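Panel notebook, January

Still on the black trim panels for the Udov job, and I want to get the storage side written down before I forget why I moved everything. If you are reading this because you can't find something, skip to the bit about the cart.

So the panels. They're molded black plastic, awkward shape, wide curved lip at one end and a narrow rounded foot at the other, and every single one of them wants to lie on its good face. The show side marks if you look at it wrong. The back is all ribs and webs and cutouts, and that's the side you'd think you could set down on anything, except that the boss sticks up proud and the whole part rocks on it. I spent most of an afternoon trying them flat, on edge, foot down, lip down, leaning in pairs like toast in a rack. Leaning in pairs was the best of a bad lot and then one slid and took its partner along.

Amirul Chong had suggested back in the fall that we stop stacking altogether and stand them up in slotted foam, and I said it would eat too much room. I'd like it noted that I now agree with Amirul. We would need slots 90 mm apart to clear the lip, which sounds terrible until you stagger them, lip left, lip right, lip left, and then they nest rather nicely! I sketched it on the back of the Achari delivery note (pinned over the bench, please don't throw it out, it has the only copy of the spacing).

The foam itself is from Tundwood. We have 2 sheets left of the firm stuff. The soft stuff is no good for this, the foot sinks in and the panel goes over sideways, slowly, like somebody falling asleep on a bus.

Now the cart. I went back and forth on whether the panels should live on the bench or on the blue cart, and the cart wins. The shelf is flat, it's got a raised lip along the far edge so nothing walks off the back, and black parts on that blue are wonderfully easy to see. I know that sounds silly but try finding a black clip on the gray carpet. I have, and I don't recommend it.

Back of the panel held up over the blue shelf in the first one, ribs and cutouts showing.
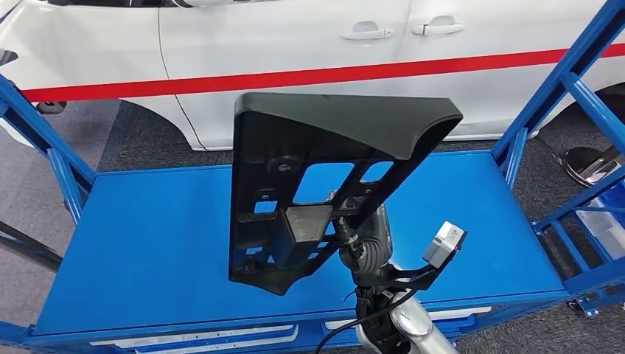
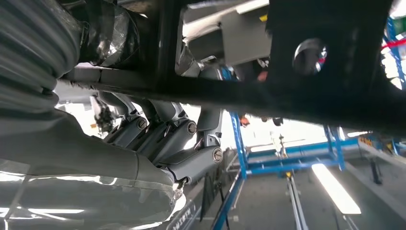
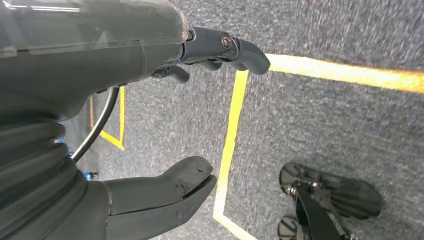 Cirnine workshop, back room
January, late afternoon

Carrying on after a coffee. I've been through the backs of the panels again with the lamp, and I want to change what we call things, because Amirul and I have been talking past each other for a week. From now on:

The boss is the round one with the hole up through the middle. I'm fairly sure it's for a screw, but the drawing is silent on it and I've asked Udov.

The block is the raised rectangular lump nearer the center. I had been calling this the boss too. Sorry.

The lip is the wide curved end. The foot is the narrow end. The spine is the rib with the slots and the little round holes in it, and if you measure anything, measure it from there, because every other edge on this part is slanted or curved and we'll never agree on a number.

I measured a handful from the spine to the outside of the lip and they're close enough to each other that I'm not going to lose sleep. What does bother me is the flash in the cutouts. On the early parts it was a whisker, on the last box you can feel it with a fingernail, and in a couple of the square ones it's thick enough to catch a glove. I trimmed one with the small knife and it came away clean, so it's doable, only tedious. The order is for 644 and I'm not doing that by hand. I'll write to them tonight and ask whether the tool is due for a look. If anybody has trimmed flash off ribs like these without nicking the webs, come and tell me how, I'll bring pastries.

Things I tried on the marks, for the record. Dry microfiber is fine on dust and does nothing for scuffs. Damp microfiber, same again, plus now you've got streaks. The plastic polish from the top drawer took one scuff right out and left a shiny patch that's worse than the scuff was, so that panel is now the test panel forever and has a T in pencil on the back. Please don't ship it.

Foam notes, second go. I cut a short strip with four slots to see how the stagger feels in real life. Going in is easy. Coming out, you need to get hold of the panel by the ribs and lift straight – if you tip it toward you, the foot drags and shaves a bit of foam off. I chamfered the slots a little with the long blade and that helped. The strip wants a backing board, otherwise it banana-shapes as soon as you load it. There's an offcut behind the door that looks about right, I haven't checked it for width yet.

How many strips go on the cart depends on whether we turn them longways. Longways is neater, but then you're reaching over the first row to get at the second, and I know what my elbows are like. Crossways it is, with a hand's width left at one end for the clipboard.

Box labels: I've used up the white ones, so the last few boxes have yellow. It doesn't mean anything. There's a roll of 200 on order.

To do, when I'm next in: cut the long strips, find the good straightedge (Amirul, is it in your drawer?), write to Udov about the flash and the boss in one message so they can't answer half of it, and put felt under the clipboard end because it rattles when the cart gets rolled over the door strip. Test panel goes in the end slot, lip left.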